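Help Center > Packing & Storage > FAQ

Home Orders Storage Boxes Returns Contact

Mixed Household Cartons: Frequently Asked Questions

What counts as a mixed carton?
Any carton holding goods from more than one of our storage classes: toiletries, food and drink, medicines, paper goods, small electrical items. A carton of toiletries alone is a single-class carton and is charged at the lower rate.

Which carton should I order?
The Felline is the standard size and has a weight limit of 10 kg. The Pamelier has the same footprint with a double wall, and takes up to 21 kg. Liquids go in the Pamelier regardless of weight.

How should I sort before packing?
Put everything on one table and group it by class. Do not sort inside the carton. Items still in their shop wrap stay in it, including multipacks. Opened food is not accepted. 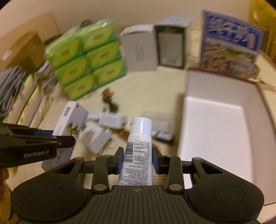 Tubes and bottles with flip caps are the most common source of leaks in storage. Close the cap, tape it across the hinge, and put the item in a sealed bag. Pack it with the cap facing up. A white tube with its barcode and small print on the front, as shown here, should be bagged so that the text can still be read through the plastic. Our intake desk records the product from that panel. If the label has worn off, write the contents on the bag in permanent marker.

Can milk and other drinks share a carton with toiletries?
No. Drinks go in their own carton, upright, in a single layer. Unopened shelf-stable milk is accepted if the printed date falls after the end of your storage term. Chilled milk is not accepted.

What about medicines?
Leave them in the original box with the leaflet. Prescription items are not accepted. Boxes go on the top layer so they are not crushed.

How do I pack power strips and cables?
Unplug everything, coil each cable separately, and fasten it with a tie. Wrap the plug pins in paper. Electrical items may not be placed under liquids.

Can I reuse an old box as an inner box?
Yes, if it is clean and closes flat. Cross out any old shipping barcodes. Product barcodes can stay.

Is there a packing list form?
Form 545 is included with every carton. Fill in 2 copies: one goes inside the lid, and you keep the other.

Reviewed in October by Grímur Nørgaard, Intake

Was this page helpful? Yes (21) No (2)
Share | 0 comments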